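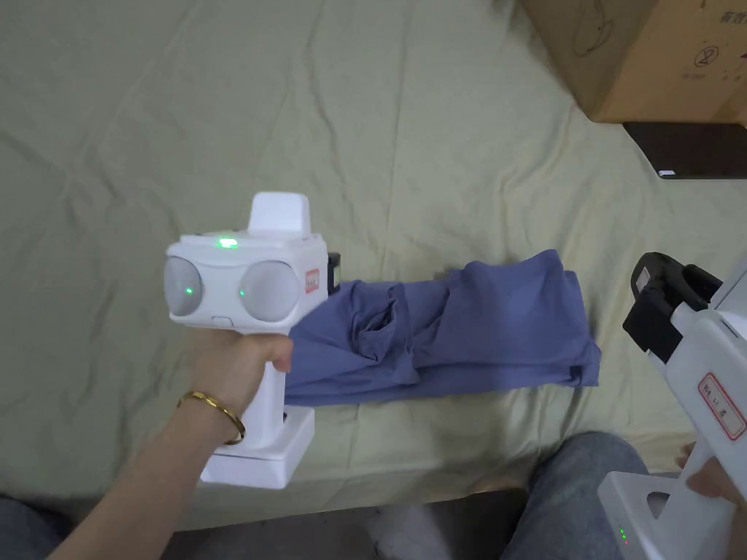 Ticket 398: Folded T-shirts will not stay folded
Category: Laundry / Bedroom
Status: Open (again)
Opened by: Colm Corrigan
Assigned to: Aoife Moriarty
Priority: Low, upgraded to Medium by the person who opened it

Summary

Cotton T-shirts folded on the bed come out square at one end and like a dropped pancake at the other. One of them is the blue-violet one, which I would like to wear in public at some point this January.

Steps to reproduce

1. Take T-shirt out of basket.
2. Lay it on the bed, on top of the pale green sheet.
3. Fold in the sides to make a long strip.
4. Fold the strip. Feel briefly competent.
5. Pick it up.

Expected result: a rectangle.

Actual result: the far end keeps its corners and the near end bunches up, with a sag in the middle you could lose a sock in. By the time it reaches the drawer it is a ball with a collar.

Environment

Double bed, fitted sheet, no ironing board (see ticket about the ironing board, closed as "won't fix"). Drawer is the middle one of the Tolum dresser. Shirts washed at warm, dried on the rack, folded whenever I remember.

Comments

Aoife Moriarty
Thanks for the report. Before we go further, did you smooth the sheet first? A rumpled sheet puts its creases straight into whatever you fold on it.

Colm Corrigan
I did not know the sheet was part of the system.

Aoife Moriarty
It's your work surface. Pull it tight toward the foot of the bed and tuck it, then try again. Also, are you folding from the hem or the collar?

Colm Corrigan
From whichever end is closer.

Aoife Moriarty
OK. I'm changing the category from "Laundry" to "User."

Thanasis Papadakis
Jumping in as the one who shares the dresser. I folded shirts in a shop for two summers and the trouble is the long strip. If the strip is wider at the shoulders than at the hem, every fold after that inherits the problem. Lay the shirt face down, fold each side in until the edges run parallel, and put the sleeves back on themselves so they don't poke out. Then run your forearm down the whole length before you do anything else. Flat hand leaves dents.

Colm Corrigan
Tried it. Sheet pulled tight, face down, forearm. Strip looked good. Then I brought the hem up to the collar and the middle sagged the same as before.

Thanasis Papadakis
Are you lifting it by one end?

Colm Corrigan
How else would a person lift it?

Thanasis Papadakis
Two hands, one at each end of the fold, and keep it low. Soft cotton hangs the second it leaves the bed. Better still, don't lift – slide a hand underneath and roll the hem over.

Cillian Hegarty
For what it's worth I own a Womlow folding board and have used it once. It does work. It also lives behind the wardrobe, so somebody has to want a neat T-shirt a great deal.

Aoife Moriarty
Please don't recommend hardware on this ticket. The last time we did that we got the Curkari steamer.

Cillian Hegarty
The steamer is fine.

Aoife Moriarty
The steamer is under the sink with a towel around it.

Colm Corrigan
Update. Thirds instead of halves, hem up one third, then over again to the collar. Rolled it over as instructed. Rectangle achieved! Stood it up in the drawer. Went to make tea. It had fallen over when I came back and taken two others with it.

Thanasis Papadakis
How full is the drawer?

Colm Corrigan
There were 41 T-shirts in it this morning.

Aoife Moriarty
Colm.

Colm Corrigan
Some are for painting.

Aoife Moriarty
How many times have you painted?

Colm Corrigan
I would like to keep this ticket on topic.

Resolution (proposed)

Root cause one: folding on a wrinkled sheet. Pull it tight.
Root cause two: strip not parallel. Sides in evenly, sleeves back, forearm down the length.
Root cause three: lifting by one end. Roll the fold over on the bed and carry it flat, palm underneath.
Root cause four: drawer. Take shirts out until the ones left can stand without being held hostage by their neighbors. Painting shirts go in a bag.

Status changed to Closed by Aoife Moriarty.

Status changed to Open by Colm Corrigan on Thursday.

Colm Corrigan
Reopening. Thinned the drawer, all standing. Does any of this apply to long sleeves? I have 9 of those and they are doing something new.

Thanasis Papadakis
Sleeves get folded down along the body first, in line with the strip. Send details.

Aoife Moriarty
Please open a separate ticket.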